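Wrist camera only: result on the Kovik sorting task

ggasser wrote:
We are reporting a result from the Kovik evaluation for comment. A policy was trained on wrist-camera video alone, with no overhead view. Over 100 trials it completed 83. The version with both views completed 85. We conclude that the overhead camera may be omitted for tabletop work of this type.
Gebhard Gasser, Prukham group

flirell_lab wrote:
The conclusion appears broader than the data. Please state how many of the failed trials began with the gripper turned away from the table. In our own work that condition accounts for most losses.

ggasser wrote:
Of the 17 failures, 11 began in that condition. The view below is typical of it – the camera is on its side, a person in round glasses and a dark knit garment take up much of the view, and only part of the cutting mat is visible.

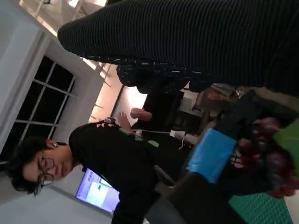
Reply 4
kragh_m wrote:
I must disagree with the method. A difference of 2 trials cannot support a claim of equal performance. In addition, people standing close to the arm should be treated as a separate test condition and reported in its own table.

Reply 5
ggasser wrote:
The second point is accepted, and the table will be added. On the first, we maintain that the result is useful to groups with one camera. The wording will be changed to "comparable in this task."

Reply 6
flirell_lab wrote:
That wording is acceptable to us. We would still request the starting poses.

Contact the moderators | Copyright Kovik Forum | Back to top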